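本网站使用 Cookie 以改善您的浏览体验。继续浏览即表示您同意我们的使用政策。 接受 | 管理设置

请把我的夏天还给我，不用预约的那种

2022年5月29日

Burthorpe 的夏季活动手册上周塞进了我家信箱，今年厚达三十页，铜版纸，封面是一轮笑得很用力的太阳。我泡了杯茶，坐下来从头读到尾，读完发现自己有点累，好像已经把整个夏天过完了一遍，还交了作业。

手册里一共列了118项活动。露天电影，湖边瑜伽，亲子烘焙，亲子陶艺，亲子观星，旧书交换，还有一项叫“慢生活体验”，时长四十五分钟，迟到十分钟以上视为放弃名额。我把最后这条念给家里人听，他们以为是我编的。我没有这个本事。

先说清楚，我不反对镇上办活动。我在这里住了很多年，记得以前的夏天是什么样子：七月某个晚上，Morgan 街尽头那块草坪上摆出两张折叠桌，有人弹吉他，弹得一般，有人卖柠檬水，甜得发齁，大家端着杯子站着，说些去年也说过的话，蚊子咬得差不多了就回家。没有手册，消息靠水果店门口的一张纸，下过雨以后那张纸上的时间就看不清了，于是七点的音乐会有人六点到，有人八点到，弹吉他的自己七点半到。

现在不一样了。去年起，所有活动都得在 Hamia 上预约。没用过的朋友我解释一下：Hamia 是镇上买来的一套报名系统，注册时要填姓名、住址、紧急联系人，以及“您希望从本次活动中获得什么”。最后这一栏是必填项。我报的是草坪音乐会，想了半天，填了“音乐”。系统提示字数不足。我改成“我希望从本次活动中获得一些音乐”，通过了。

然后我排在候补第318位。

那是一块草坪。我想请读到这里的人在脑子里把它过一遍：一块草坪，室外，四面没有墙，常年有狗。我居然能在一块草坪的候补名单上排到三百多位。那天傍晚我还是去了，站在人行道上，隔着一条尼龙绳听完了整场。绳子里面坐得稀稀拉拉，一百个名额，来的人恐怕连一半都没有，剩下的想必是报了名又忘了，或者同一晚还报了观星。绳子外面站着我和另外几个候补的，大家彼此点点头，气氛倒是很像从前。

我后来给活动办公室写过信，语气相当克制。回信也很快，说预约制是为了“更好地掌握参与数据”，并附上了一份满意度问卷。问卷第一题问我参加了哪一项活动，选项里没有“站在绳子外面”。

我理解数据的好处。办活动要花钱，花钱要有交代，交代要有数字，这个链条我看得懂。一场音乐会如果没有人登记，到了十月写年度总结的时候，就只能写“来了不少人，大家挺高兴”，这种句子确实申请不到明年的经费。可是为了让总结好看，先在六月把人拦在绳子外头，这个账我怎么算都觉得算反了。

还有积分。今年手册的第二页隆重介绍了“夏日达人卡”，每参加一项活动盖一个章，盖满十二个可以去 Jenano 换一份礼物。Jenano 是广场边上那家卖冰淇淋兼卖贺卡的店，我很喜欢，常去。礼物是什么手册里没写，只说“数量有限，先到先得”。我认识的好几户人家已经在厨房里贴出了盖章计划表，用三种颜色的笔，把孩子的每个周末切成上下两半。有一位父亲在超市排队时跟我说，他打算用“慢生活体验”来补一个空档，因为它离陶艺的地点近，赶得及。他说这话时一点笑意都没有。

我小时候也集过东西，糖纸，瓶盖，公交车票。集这些东西的乐趣在于毫无用处，没有哪个大人会替你着急。一旦盖满可以兑奖，而且还数量有限，大人就坐不住了。去年的读书打卡活动就是这样收场的：最后一周，图书馆里薄的书全借光了，厚的一本没动，据说连一本讲水管维修的小册子都有人借，因为只有二十四页，还带插图。

支持这一套的人会说，没有预约，热门活动会挤得一塌糊涂。这话有道理，我不想装作没听见。陶艺教室只有那么几个转盘，烘焙课的烤箱也就那么大，这类活动预约天经地义，谁也不愿意带着孩子站在门口看别人揉面。我的意见只针对那些本来就装得下人的地方：草坪，湖边，广场，还有天上的星星。星星的名额据我所知是充裕的。

也有人说，年轻家庭喜欢有计划，只有我这种闲人才怀念看不清时间的那张纸。可能吧。不过我注意到，每次活动结束后真正赖着不走的，恰恰是那些年轻家庭。活动说好五点散，五点一刻工作人员开始收椅子，孩子们就围着那摞椅子跑，一直跑到五点四十，大人站成一圈聊天，谁也没看手机。这四十分钟不在手册里，不盖章，也没有问卷。

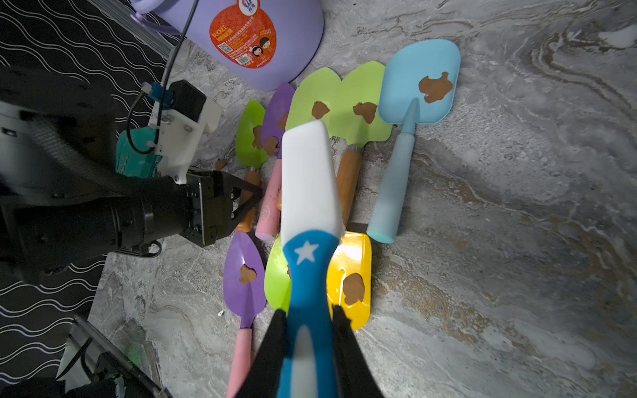
所以我给明年的手册提一个建议，成本很低：留几个下午，什么都不安排。地点照写，时间照写，活动内容那一栏空着，最多由镇上出点东西，搁在那儿，谁爱用谁用。我甚至不要求买新的。几把小孩玩的铲子就很好，浅天蓝的，青柠绿配木柄的，白柄下头接一截亮蓝、还印着颗白星星的，胡乱堆成一堆，铲面上沾着泥巴似的褐色印子也不必擦得太干净。一个四岁的人看见这么一堆东西，不会先问希望从中获得什么，更不会凑够最低字数。要是非得有个名称才能印进手册，可以叫“下午”。

我知道这个建议会遇到什么困难。首先是排版，空着的一栏看上去像印错了，印刷厂会打电话来问。其次是保险，一个没有内容的活动该按哪一类投保，恐怕要开两次会。再次是总结，“下午”办完以后拿什么向上面汇报，这个我替他们想过，可以汇报晴天还是阴天。

至于预约系统，我也不主张拆掉，毕竟钱已经花了。Hamia 可以留给陶艺和烘焙，顺便把那个必填项改成选填。这一条如果能办到，我今年的其他意见都可以先放一放。

草坪音乐会今年还是同一个时间，手册第十四页。我昨天早上准点登录，手没有抖，验证码一次输对，认认真真写了一段我对音乐的期待，写得比去年长得多，自己读了都有点感动。提交以后页面转了很久，最后弹出一行字，说我的账号因长期未完成满意度问卷，暂时不能报名。

我现在正在填那份问卷。第一题还是没有我要的选项，我打算选“其他”。如果到时候还是进不去，我会站在 Morgan 街那一侧的人行道上，带一把折叠椅和一壶茶，来得早的话椅子可以让给您坐。

相关文章

· 旧书交换会为什么总是换回同一本书
· 读者来信：湖边停车场的三种停法
· 广场喷泉今年几点开，几点关
· 露天电影片单公布，又是那只狗
· 十月南瓜赛规则修订：关于“本人种植”的定义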